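Progress report, February: Nirau laundry and bedding strand

Sorting of small garments continued this month in the Corkis bedroom. The total now stands at 729 items against the agreed 3000. Dark items remain the slowest to sort and are handled singly over the bed.

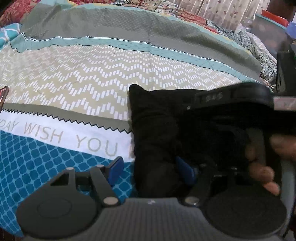

Black fabric item above the patterned comforter, Corkis bedroom.

Bedding stays in place during sorting – it is changed between batches. Spending to date is 3385, within budget. The next batch starts in the Ostrowski room.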